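Warnstead Opens Its Old Computers for Parts and Repair

WARNSTEAD, May. Strickland Hall will spend the coming weeks with its tables covered in opened computers, as the Lultimis repair group starts the second round of Mustar, its project for getting retired office machines back into use or taken apart for good parts.

The group has 540 donated computers on its list this time, up from 471 in the first round, and they range from small desktops to full servers.

"I love this stage of it," said Mélanie Fraser, who runs the repair tables. "You lift off a side panel and there's the whole machine in front of you, battery, cables, drive cage and all. People who swore they'd never touch a motherboard are asking for a second one by lunch!" 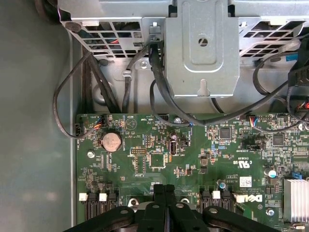
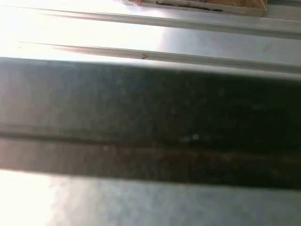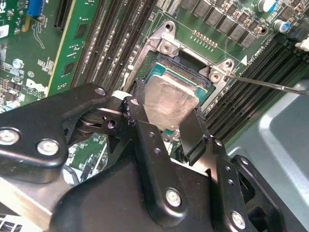
First and last pictures: a Dell desktop board in its opened case, and a processor in its socket on a server board.

Boards, processors and memory are sorted separately, and working sets go back together for schools and clubs in the area. Parts beyond saving are sent on for metal recovery.

Evening sessions begin at 6 and are open to anyone over 16. Tools are provided. To donate a machine or book a place, ask for Mélanie Girard at the Lultimis desk in Strickland Hall.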